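3.2 Ladder use in small storage rooms

The survey covered 51 households in Minport and was repeated in February. Residents were asked where they kept their ladder, how often they used it, and what they did with it between jobs. Most kept it in a hallway closet or behind a door. In 8 homes it stood in the same room as the water heater, which the Minport housing code allows if a clear path is left to the shutoff valve. The full wording of the questions is given in Appendix B. 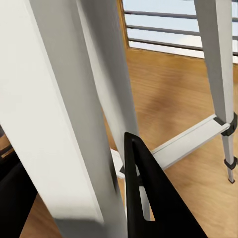
Figure 4. Close view of a ladder rail and a second, narrower ladder leg (computer rendering).

Storage place had more effect on use than ladder height did. Households that had to move other items first put off small tasks such as changing bulbs, and many stood on a chair instead. Chiu (cited in Section 2) reported the same pattern for apartments under 600 square feet. We did not ask about falls, so our data cannot be compared with the Kandura injury records.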